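Informe de avance para Sabine Wendt, proyecto Mullora
24 de enero de 2026

Hola, Sabine:

Te debía este informe desde hace días, así que va todo seguido y sin mucho adorno. Lo primero: ¡ya tenemos puesto de empaquetado! En noviembre todavía preparábamos los pedidos en un rincón del almacén, agachados y con las cajas por el suelo, y mi espalda lo recuerda perfectamente. Con los 1132 euros de la segunda partida hemos cubierto las mesas, las alfombrillas y la primera compra de cajas (las facturas te las manda Montserrat aparte, que ella las tiene ordenadas y yo no).

La mesa ha quedado muy sencilla, que es lo que queríamos: tablero blanco, alfombrilla gris grande y sitio para ir abriendo las cajas. Hauke quería una alfombrilla por persona, pero al final nos decidimos por la grande y estoy contentísima, se trabaja mucho más a gusto y las piezas claras se distinguen enseguida sobre el gris.

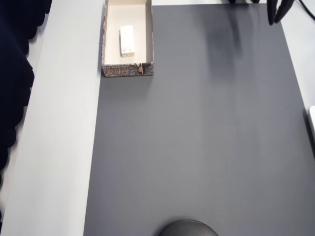

Puesto de empaquetado: caja abierta con una pieza blanca dentro.

De las cajas, lo que ya hablamos por teléfono: las alargadas sin tapa nos van bien para separar el material, pero para el envío hace falta otra cosa. Eliseo ha pedido muestras a Santon y estamos esperando. Si el precio se parece al que nos dieron de palabra, haríamos un pedido de 100 para empezar.

En cuanto al ritmo, llevamos 70 lotes preparados desde que montamos el puesto. Vamos algo por detrás del calendario (las fiestas, y una semana entera que nos comió el inventario), aunque creo que lo recuperamos sin pedir prórroga.

Quedan pendientes las etiquetas, que Theda está rehaciendo porque la letra salía diminuta, y una estantería para el material ya cerrado. Para la estantería necesitaría tu visto bueno antes de tocar la partida de mobiliario, ¿me dices algo cuando puedas?

Un abrazo y gracias por la paciencia.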